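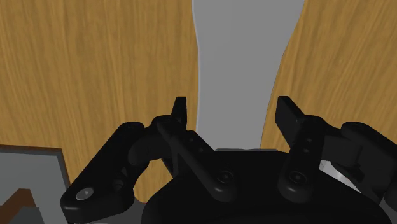 ## Checking the gripper view before you teach a position

Take your time with this part, as a few quiet minutes at the start make the rest of the Stesetti setup go a good deal easier.

1. Load the cell model and choose the gripper camera.
2. Open the fingers all the way. Both fingertips should stay in view, with clear space between them.
3. Type 1,383 in the offset box and press Save (Malou Bundgaard keeps a copy of our Calloway settings, if you'd like to compare).

**Caution:** Pause the simulation before changing the offset.

**Note:** Reload the model after saving.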